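Re: [seminar-list] veto reading for Wednesday
From: Hendrik Le Roux
To: seminar list

Quick one, am between trains. Noelia wrote:

> Hendrik, I've read the second chapter of the Viren translation twice and
> I still can't see where he gets the idea that an upper house is there to
> represent property. The passage he quotes is about delay. Slowing the
> lower house down so it has to vote again once tempers have cooled. Nothing
> about land or money in it, unless it's in the bit he leaves out.
>
> Also is the whole of chapter 3 set or only the part on the veto? Satish
> told me one thing and the handout says another.
>
> Noelia

Chapter 3, only the veto part, stop at the section break on page 50. Handout is wrong, my fault, I changed it after printing. Satish had it right.

On property. Yes, fair point, the quote on its own won't carry it. But look at the footnote, number 17 I think, where he gives the qualification for sitting in the upper house. 500 a year from land. He never argues that this is what the house is for, he takes it as read, and then two pages on he's calling them "the settled part of the nation". So the delay argument and the property argument are running side by side and he doesn't seem to notice they need different things. If you only want delay you could pick the second house by lot and it'd do the job just as well. 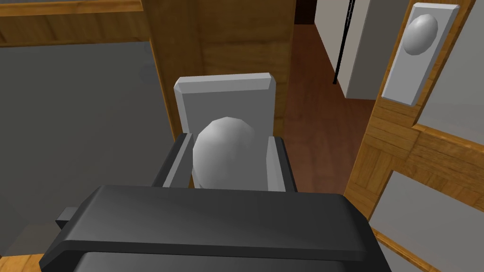 Which brings me to the veto, and I'd like people to come with a view on this. Viren says a king who can refuse a bill once is a check and a king who can refuse it for ever is a master. Fine. But he then allows the refusal to be repeated in each new session, so what exactly is the limit? Lies argued last time that the limit is money, the crown has to come back for taxes sooner or later so it can't hold out. I half agree. It works for a poor king. Doesn't say anything about a rich one.

Nives has lent me the Trivon essay which goes at this from the other side, says the assembly is the one to be afraid of and the veto ought to be stronger. I don't buy it but its short and quite rude and worth ten minutes. Will leave a copy in the tray outside the office for anyone who wants it.

Other bits

- Lies Van der Linden is opening on Wednesday, Satish Sengar replies. Keep it to a quarter of an hour each please, we overran badly on Villanueva.
- Essay titles to me by the end of May. A title and 3 sentences, not a plan.
- Someone still has the library's Tekirton. Second volume. They've written to me again about it.

Noelia, if you want to put the delay point to the group do, I think it's teh best objection anyone has made so far and Lies will want to answer it.

Train's here

Hendrik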